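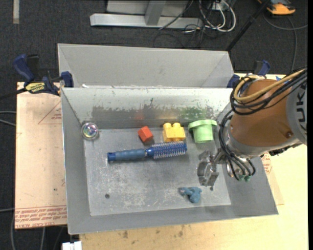

The odds bin, with its twin behind it.

From: Howard Wainwright
To: Catcombe toy library list
Subject: Re: Odds bins, keep or ditch?

Wendy Horrocks wrote:
> Hi all, I'd like us to buy a second pair of the grey metal bins before
> January. They're tough, they wipe clean and the kids can see straight
> into them. Fotini found a supplier who will do 2 for $282 delivered.
> I reckon if every odd bit went straight in a bin at returns we'd
> halve the time we spend sorting. Any objections?
> Wendy

One objection, Wendy, and it's me again, sorry.

I'm not sold on the sorting claim. Have a look at what's in the front bin. There's a red block, a yellow building block with studs on it, a green plastic cup sort of thing, a clear ball with a shiny inside, a little dusty-blue toy I can't put a name to, and a blue hairbrush. A hairbrush! Which set does that go back to? If it's from the dress-up box, fine, but then it should be in the dress-up box. If it came in with somebody's bag it belongs in lost property.

My worry is that a bin like this is where we put things when we don't want to decide. The yellow block could be back with its mates in ten seconds. Once it's in with the odds it waits until someone has a spare afternoon, and I've been on the roster long enough to know how often that comes around.

As for tough, the back wall is worn and chipped down low and the floor is scratched all over. There's a green smear and a bit of red on that wall too. I don't mind scuffs, but please don't tell me they wipe clean until somebody has had a go at that smear with a cloth. Kwaku, you've got the good spray, would you try it?

I'd sooner put the $282 towards lidded tubs with the set name on the front — Callum priced some last year and I think he still has the list. Keep the two bins we've got and empty them at closing, 4:30 at the latest, no carrying over.

If I'm outvoted I'll cop it. But could we leave the order until Callum's had a chance to reply?

Howard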